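Bianka Borbély
a thread, posted in July

Right, several of you have asked how the great drawer clear-out is going, so settle in with a cup of tea because I have thoughts, mostly about plastic boxes.

For anyone new here: I've been sorting out the craft cupboard at Endby since the start of the month. It was packed by four different people over the years and every one of them had a system. You can imagine.

First thing I did was get rid of the cardboard. I know, I know, it's free and it's everywhere, but it goes soft at the corners and then the bottom drops out on the stairs with all the buttons in it (Jummai Mohammed, I am so sorry, I still find them in my shoes).

Second thing was colours. Shota Higuchi suggested one colour for each kind of stuff, and I was a bit sniffy about it at first, but it's lovely. Blue for paper, green for wool and ribbon, pink for anything small that rolls. You don't even have to read a label.

The pink ones are my favourites. They're see-through enough that the light comes glowing in through the sides, and the corners are nicely rounded so they don't catch your sleeve. Stand one on a shiny tabletop and you get a faint pink reflection in front of it, which has made me happier than a storage bin probably should!

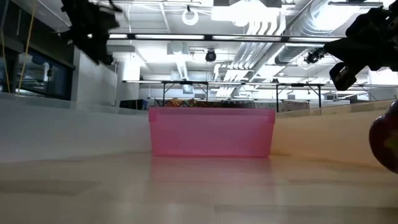

This page was last changed in July
Now, lids. I've gone without for the pink ones and I'll defend that. If there's a lid, people put things on top of the lid, and then more things, and by the end of the week you've got a tower and the beads are at the bottom of it.

Danjuma Nwachukwu disagrees with me and says dust. Fair point – but we use the small bits so often that dust hardly gets a look in. The wool does have lids. Moths are another matter entirely.

Sizes next. Go lower and longer if you can. We had some deep square tubs from the market in Stidton and everything good sank. With a long shallow one you can give it a little shake and see what you've got.

I wash them in warm water with a drop of washing-up liquid and dry them with an old tea towel. Please don't use the scratchy side of the sponge, it leaves them cloudy and there's no getting it back. Ask me how I know.

Still to do: the top shelf, the bag of zips, and a biscuit tin with 32 keys in it. If any of them are yours, Chidubem Ojo, come and get them before I start a keys box. I do have a pink one spare.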